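Setting Up and Running a Tabletop Sorting Cell: Good Practice for Operators

Istby Shared Workshop – Operator Guidance, Section 4 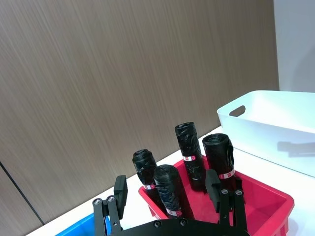 A remark received from the Lendari site during review of the previous issue was that the old text told operators what to check but never in what order, and that two people following it could arrive at two different setups. The present section has been rewritten as a sequence for that reason. Steps are to be carried out in the order given.

Scope

This section applies to light robot arms fitted with a two-finger gripper and a wrist camera, working at a table with open bins and trays. It covers packaged household goods, rolled goods such as trash bags, and other soft items that may change shape when held. It does not cover glass, blades, liquids or anything heated. Those items are handled under Section 7 and require separate approval.

The site risk assessment takes priority over this guidance. Where the two differ, stop and ask the cell supervisor which applies.

Before You Begin

You will need:

The cell logbook
The task sheet for the items to be sorted
A clean, lint-free cloth
A steel rule
The hex key set kept with the arm
Floor tape, if the boundary marking is worn

Only an operator who has signed the current training record may enable the arm. A trainee may carry out any step below with a signed operator standing at the stop button.

Step 1. Secure the cell

Confirm that the arm is disabled and that the controller shows no active program. Walk the marked boundary and remove chairs, bags and loose cables. The boundary must stand at least 900 mm from the table edge on every open side. Where the table is placed against a wall, check that the arm cannot reach the wall at any point in its programmed path. A wall is treated as a fixed obstacle and must be entered as such in the controller.

Press the emergency stop, confirm that the controller reports it, and release it. Do this at the start of every shift, including when the cell was in use up to the shift change.

Step 2. Inspect the gripper

With the arm still disabled, look at both fingers from the front and from the side. The pads should be parallel and free of cuts. Try each linkage screw by hand. A screw that turns must be tightened with the hex key before work continues, and the repair written in the logbook. Do not use thread-locking compound unless the maintenance sheet calls for it.

Wipe the pads with the dry cloth. Plastic film leaves a residue over time, and a pad that has become slick will drop items that it held without difficulty the day before. Cleaning fluids are not permitted on the pads.

Clean the camera lens last, using an unused part of the cloth.

Step 3. Lay out the bins and trays

Place source and destination containers according to the task sheet. The following rules apply to every layout:

Containers that serve different purposes should differ in color. Two white bins side by side have been the most frequent cause of misplaced items at this site.

A container with a raised rim must be entered in the controller at its rim height. Entering the height of the floor of the tray will bring the fingers into contact with the rim on approach.

Handle cutouts should not be used as reference points for alignment. Their position varies between bins of the same size.

No container may overhang the table.

Leave a clear gap between neighboring containers wide enough for one open finger, measured with the rule. If the gap cannot be achieved, remove a container and run the task in two parts.

Once the layout is complete, mark the corners of each container on the table with tape. Containers drift during a session, and the marks allow them to be returned without measuring again.

Step 4. Place the items

Rolled items are to be stood on end unless the task sheet states otherwise. Leave enough room between rolls for a pad to pass. Tall and short rolls may share a tray, but the approach height must then be set for the tallest, and the arm must rise fully between picks.

Loose film deserves particular attention. A flap hanging from a roll can be caught between the pad and a neighboring item, and the arm will then lift both. Tuck in any loose end before the session begins. Items that will not stay closed should be set aside for hand sorting and noted on the task sheet.

Labels should be left in place. Where a task depends on reading a label, turn the item so that the label can be seen on the approach side – the fingers will block part of the view during the final movement, and the item must be identified before that point.

Step 5. Set the limits

Enter the following values at the controller and have a second person read them back:

Maximum tool speed with a person inside the boundary: 0 mm/s. The arm does not run with anyone inside.

Maximum tool speed in automatic operation: 190 mm/s.

Grip force: as listed on the task sheet. If no force is listed, start at the lowest setting and raise it one level at a time.

Soft items should never be gripped at the force used for rigid boxes. A hard grip on a wound roll pushes the center out of line, and the item may tip when released.

Step 6. Carry out a dry run

Run the full path once with empty fingers at the lowest speed. Keep one hand at the stop button throughout. Watch the clearance at each rim and at each wall. If any part of the arm comes nearer to a container than the width of a finger pad, stop, correct the path and repeat the dry run from the beginning. A partial repeat is not acceptable.

Record the dry run in the logbook with your initials.

Step 7. Run the task

Start automatic operation and observe the first full cycle from outside the boundary. After this the operator may attend to other work in the same room, provided that the cell remains in view and the stop button can be reached without crossing the boundary.

Stop the arm in any of the following cases:

An item falls outside a container.
A container leaves its tape marks.
The arm lifts more than one item.
The camera view freezes or becomes blurred.
Any person crosses the boundary.

After a stop, disable the arm before reaching onto the table. Pausing the program is not sufficient. A paused arm can resume, and the rule has no exceptions for quick corrections.

Step 8. Close the session

Return the arm to its rest position and disable it. Count stops by cause and enter them in the logbook. Leave the containers in place if the next shift will run the same task; otherwise clear the table and remove the tape.

Any item that was crushed or torn is to be kept in the tray marked for review and not returned to stock.

Notes on Record Keeping

The logbook is reviewed each Monday. In the last review period 184 sessions were entered, and the review found that most incomplete entries lacked the dry run initials. Sessions without initials are treated as sessions without a dry run, and the operator will be asked to repeat the briefing.

Partner sites at Stostine and Jatoi use the same logbook format. Pages may be exchanged between sites, but task sheets may not – layouts and table heights differ, and a sheet written for one cell must be checked in full before it is used in another.

Related Sections

Section 2: Training records and sign-off
Section 5: Changing gripper pads
Section 7: Items requiring separate approval
Section 9: Reporting a contact event

Requests for changes to this section should be written on the form at the back of the logbook. The next issue is planned for February.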